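Garden and Grounds Walk-Round Checklist, Garnura Guest House
Filled in before the August guests. Comments by Jarosław Pietrzak. 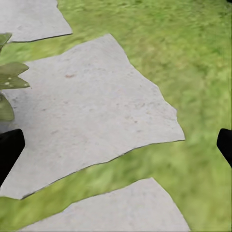 How to use this list
Walk the whole property once in daylight and once after 9 in the evening with the outside lamps on. Write OK, REPAIR or WATCH next to every point. If you write REPAIR, please write also what you have done the same day, even when it is only a piece of tape or a chair put across the path. Old comments stay on the list until the next person has checked the same place.

1. Paths and stepping stones

1.1 Stones do not rock when you stand on one corner, then on the opposite corner.
OK, with one exception. The stone nearest to the bicycle rack was moving. I lifted it, added sand and put it back. WATCH until the end of the month.

1.2 No edge stands higher than the grass so that a shoe can catch it.
OK. After heavy rain check again, the soil near the downpipe goes down.

1.3 No moss or green film on walking surfaces.
REPAIR. North side of the house, between the kitchen door and the bins. Brushed with a hard brush and plain water. Please do not use the strong cleaner from the blue canister there, the water runs to the herb bed and we serve those herbs.

1.4 Gravel is raked back from the paved part.
OK. Guests with suitcases pull it out again in one morning, so this point is practically every day.

2. Steps and handrails

2.1 Handrail at the terrace steps is tight. Pull it towards you with both hands.
REPAIR. Lower bracket was loose. Tightened, but the plug in the wall is tired and I would like to have it changed by a proper mason before autumn.

2.2 Front edges of the steps can be seen in the evening.
WATCH. The white strip on the lowest step is worn in the middle, exactly where people put the foot. The strip from Broditz which we ordered has come in grey. I have written to them to exchange it.

2.3 Nothing is stored on the steps.
Flower pots again. I have moved them to the wall. I understand that they look nice, but the free width must stay.

3. Lighting

3.1 All lamps along the drive work.
One out of 6 was dark. Bulb changed, now OK.

3.2 Motion sensor at the car park switches on before you reach the first car.
OK. It also switches on for the neighbour's cat, I have not found a setting against this.

3.3 Cables and sockets outside have their covers closed.
REPAIR. Cover of the socket behind the grill does not spring back. Fuse for this socket is switched off and marked with red tape in the box. Do not switch it on for the party lights! Use the extension from the veranda, it is long enough.

3.4 Test button on the residual current switch.
Pressed, it tripped as it should. Remember that the Wi-Fi goes off together with it, so it is better not at breakfast time.

4. Water

4.1 Pond fence closed and the latch is above the reach of a small child.
OK. The latch is stiff in hot weather and some guests leave it half open. I added a small sign in three languages.

4.2 Rain barrel covers are locked.
Both barrels (200 litres each) are covered. The clip on the left one is a replacement and is not so strong. WATCH.

4.3 Garden hose is rolled up after watering.
It was lying across the path to the sauna. Please, this is the fifth point on my personal list of things I repeat every summer.

4.4 Outside taps which have been standing unused longer than a week are run for 5 minutes.
Done at the lower tap and at the outdoor shower.

5. Play area

5.1 Swing: chains, hooks and seat.
Left hook has visible wear on the inner side. Swing taken down. New hooks are ordered from Prokopenko, together with 34 screws for the fence. Until they come, the swing stays in the shed, also if somebody asks very kindly.

5.2 Bark under the climbing frame is deep enough.
WATCH. It is thin under the slide exit. Two sacks would be sufficient.

5.3 Sandpit covered overnight.
OK.

6. Trees and hedges

6.1 No dead branches over seats, cars or the play area.
One in the walnut tree, over the bench. Bench moved to the other side – the branch is too high for our ladder, so I asked Draltness for a price. They did not answer yet.

6.2 Hedge at the exit is low enough to see the road from a car seat.
OK, cut in the morning. Check it from a low car also, from the van everything looks good.

6.3 Wasps.
No nest at the eaves or in the shed. A few are going in and out under the roof of the woodstore, I could not see where exactly. WATCH, and take the wood from the right side only.

Still open after this round
Handrail plug (2.1)
White strip (2.2)
Socket cover behind the grill (3.3)
Swing hooks (5.1)
Walnut branch (6.1)

The key to the shed hangs now inside the pantry and no more under the pot.

J. Pietrzak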